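Packing a box to post or put by

Most of the parcels that leave our kitchen table are much the same: something knitted, something to eat, and a few odds and ends to fill the corners. The advice on this page comes from readers who send such boxes several times a year, and from Halina Urbańczyk, who ran the parcels counter at Clomwood for a good part of her working life. It applies just as well to a box that is going no further than the top of the wardrobe.

Choosing the box

A used box is fine if the bottom is sound. Press the base with your thumbs along the middle seam. If it gives, put a flat sheet of card inside before anything else. Long, low boxes suit clothing and packets, as nothing has to be stacked very high. Tall boxes are better for jars, which should stand upright.

Torn rims do not matter much in a box for storage. For posting, trim the ragged parts with a sharp knife and make a lid from a second piece of card, cut two centimetres larger all round and folded down over the sides. Old labels should come off or be covered completely. A hairdryer on a low setting will loosen most of them.

Spread a cloth on the table before you start. It stops the box sliding and catches the crumbs of card.

Rolling and folding

Thick fabric should be rolled. Lay the piece flat, smooth it from the middle outwards, fold in the sides to the width of the box and roll firmly from the bottom. Anything with a textured lining can be rolled with the lining inside, where it will not catch on tape or rough card. Put the rolls at the ends of the box. They hold the walls out and keep the weight even.

Thin things can be folded flat and laid between the rolls. Gloves, socks and hats go in last and are pushed into whatever gaps are left. Pin pairs together with a safety pin or a loop of wool. Zuzanna Mazurek stitches hers with one long tacking thread, which the person at the other end can pull out in a moment.

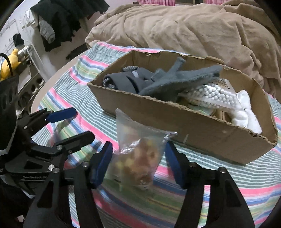

Berkus Household Pages – Issue 7 – p. 5

A clear zip bag does for dry food in pieces, and it shows what is in it without being opened. Fill it no more than two thirds full. Lay it on its side, press the air out with the flat of your hand, working from the bottom towards the zip, and run your fingers along the zip twice. If the contents are sharp or crumbly, use a second bag over the first.

Write what is inside and the month it was packed on a slip of paper and put the slip in the outer bag, facing out. Ink on the plastic itself rubs off against wool.

Food and clothing in one box

Keep anything with a strong smell away from knitted things. Spices, coffee, smoked foods and soap will all be noticed in a glove for weeks afterwards. Dried fruit and plain sweets give little trouble if the bag is properly closed.

Food packets should go where they can be lifted out first, along one side or in a corner, with soft things between them and the wall of the box. Do not put them under a heavy roll. Marianna Gajewski lost a whole bag of biscuits that way in August and now packs hers in a tin.

For a box that will be stored, leave the food out altogether. It draws moths and mice, and even sealed packets get forgotten.

Closing up

Shake the box gently before you tape it. If you can hear or feel anything moving, fill the space with crumpled paper or another pair of socks. Tape the middle seam first, then the two short edges. Paper tape holds well on clean card but poorly on card that has been wiped down and not left to dry.

Put a list of the contents on top, under the lid, and keep a copy at home. For storage boxes, write the list on the short end as well, so that it can be read when the box is on a shelf.

From readers

Faizal Rondonuwu saves the paper bags from his bread and uses them to wrap single items. They cost nothing and can be composted afterwards.

Cyprian Makowska asks what to do with boxes that have gone soft in a damp cupboard. They will not recover their strength. Cut them up for liners and begin again with a dry one.

Next issue: cleaning and storing woollen blankets.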